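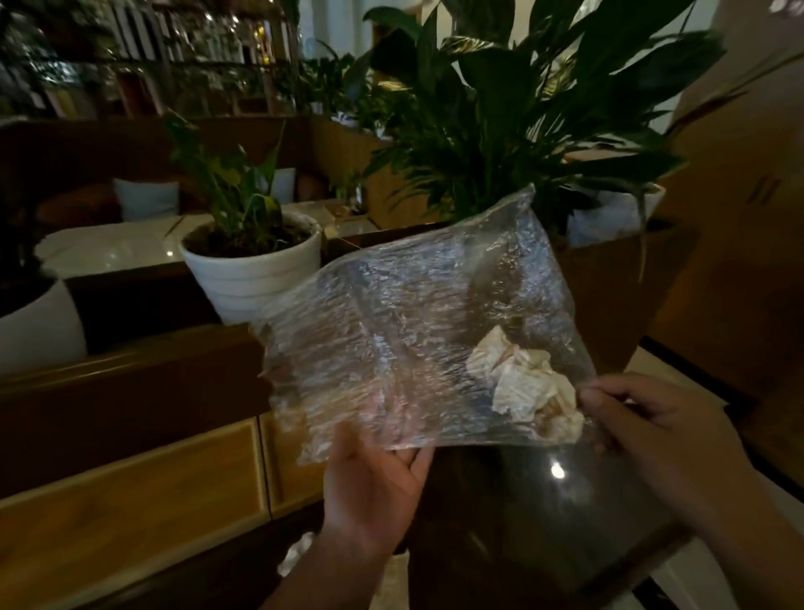
Clear bag with tissue paper inside, plants behind.

Ploveck Help Desk
Ticket: Watering reminders arrive twice, or at 3 in the morning
Product: Ploveck plant diary, phone and web
Opened by: Lilian Lema
Handled by: Florencio Robles
Status: Solved

Lilian Lema wrote:
Hi! First, I love this thing. I have kept a diary for every plant in the apartment since August and I've never had so many of them alive at once. My problem is the reminders. Each plant is buzzing me 2 times, once at 9 in the morning (which is what I picked) and again at 3 a.m. The 3 a.m. one wakes up the whole house! I tried turning reminders off and on, signing out, and restarting the phone. Same thing every night. The web version only shows the 9:00 reminder, so I can't find the other one to delete it.

Florencio Robles replied:
Hi Lilian, what a great collection, and sorry about the 3 a.m. wake-ups. Three questions:
Did you move or travel lately?
Is Ploveck on more than one device?
What does Settings > Account > Home time say on the phone?

Lilian Lema wrote:
Yes to the first one, we moved to Joltomdale from six time zones away! There's an old tablet in a kitchen drawer that might still be signed in. Home time on the phone says Joltomdale, so that looks right to me.

Florencio Robles replied:
The tablet is my top suspect. If it still has your old home time, it can save its own copy of the schedule and send that copy to your phone. Please try this in order:
1. Charge the tablet and open Ploveck on it.
2. Go to Settings > Account > Home time and write down what it says.
3. Sign out on the tablet only.
4. On the phone, go to Reminders > Rebuild schedule and wait for the green check.
Your notes and photos stay put during a rebuild.

Lilian Lema wrote:
You were right, the tablet was still on our old city! Signed it out, no trouble. But the rebuild stops partway and says "Error 200: too many entries." I have a lot of notes on the fern, could that be it? I write in that one almost every day.

Florencio Robles replied:
That's it exactly, and what a well-loved fern! The rebuild tool handles up to 200 entries per plant. Open the fern, tap the three dots, and choose Archive older notes. They'll still be searchable. Then run the rebuild again.

Lilian Lema wrote:
Green check! I'll report back after tonight.

Lilian Lema wrote:
Slept right through! One buzz at 9:00 for each plant and nothing before it. I even found my old repotting notes in the archive, so everything made it over. Thank you so much, Florencio!

Florencio Robles replied:
Wonderful news! I've passed the entry limit along to the app team and asked for a clearer error message. Closing this one, but reply any time and it will reopen. Say hi to the fern.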